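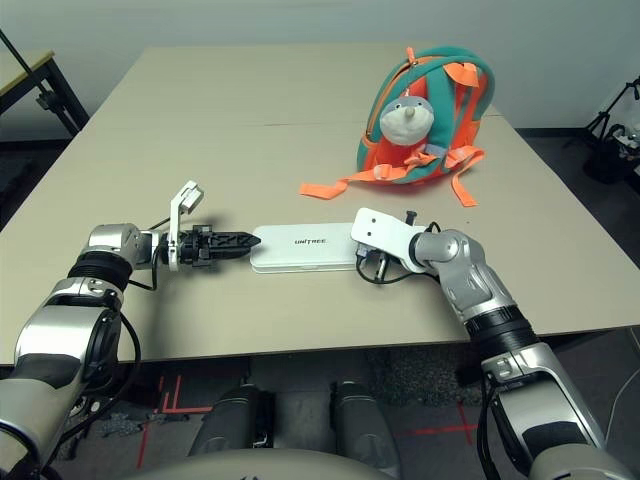

Table top goes sticky again after oiling

Maribeth Dalisay
9th May

Hello all. I have a dining table of solid timber, bought second hand in February. I sanded the top and gave it 2 coats of Duralia oil. After 12 days it is still sticky when I put my arm on it, mostly near one end. The tin says to wait 28 hours between coats and I did wait. We live near the water and the room is quite cold at night. Should I sand everything and start again, or is there some easier way? I would like to keep the natural colour.

Dilruba Selvanayagam

Please don't sand yet. I had the same trouble with my desk. I think the coats were too thick and the extra oil stayed on top. Take a clean cotton rag, put a little mineral turpentine on it and rub along the grain, then wipe with a dry rag. Open the windows while you do it. After this leave the table alone for some days, with a small heater in the room if you have one - not close to the table. If it is still sticky, do the same once more. Lay the used rags flat outside to dry, as oily rags in a pile can catch fire.

Olta551

Same happened with mine, I just put a tablecloth. For the next one I used Vomik wax and it was fine but it marks from hot cups.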